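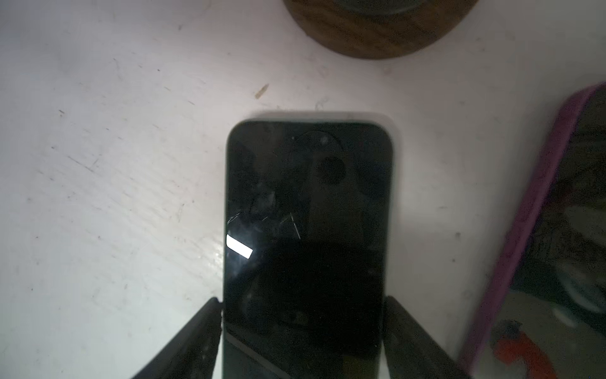
Figure 1. Black smartphone with a cracked screen, face-up on a white surface.

Smart Plug Pairing: Project Report
Tanvir Mridha

Our project asked whether the Takska plug could be set up from a phone by someone who had only read the leaflet. We ran 48 pairing attempts in February, half through the Dosska hub and half without it. The hub runs took 140 seconds on average. The direct runs took 344, a good share of it spent watching a spinner that says "Almost there!"

The app gave up 18 times and suggested we check our internet, which was fine. Begum's build fixed the timeout. Plemley's fixed the spinner, which now says "Working."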